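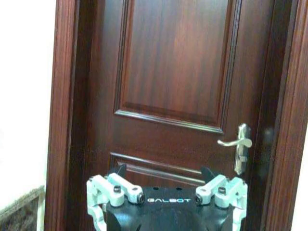 Jisent door-opening package – worth the money?
Forum: Service robots, buying and renting

marekw_lodz
Hello all. We look after a small guest house, and we have an offer from Jisent for their door-opening package. It is software plus two days of set-up by their technician. The price is 900 per month, with a minimum of 23 doors. Our doors are old style, with panels and lever handles. Has anybody used it for longer than the trial?

Triltby
We have had it since December. On lever handles it is good. It did 100 openings in our acceptance test and missed four, all on the same door, where the spring in the lever is very stiff. Round knobs are not supported, whatever the salesman tells you.

prys_j
I would not pay that. Lekgate sells a one-off licence and you teach each door yourself. It took me one afternoon for the whole corridor.

Triltby
@prys_j And did you try it on varnished doors? We had Lekgate before. With glossy dark wood it lost the door edge each evening when the lamps were on.

prys_j
Mine are painted white, so I can't say. But 900 every month is still too much for opening doors.

marekw_lodz
Thank you both. Ours are varnished, so this is important for me. One more question – does it pull as well as push? The brochure writes only "opens".

scanlon_r
Both, but pull is slower. I measured 23 seconds for a pull door and much less for push. Ask for the pull test in writing before you sign. Our contract, signed by Reece Dunmore on their side, had it in an annex, and this helped us later with a refund for one month.

prys_j
A refund already in the first year. I rest my case.

scanlon_r
They paid it in a week, I have no complaint about this. The scratches around the keyholes are a different story. Ask who pays for the handles also.

marekw_lodz
I will ask for the annex and for a trial on our worst door. When I have the answer I will write it in this thread.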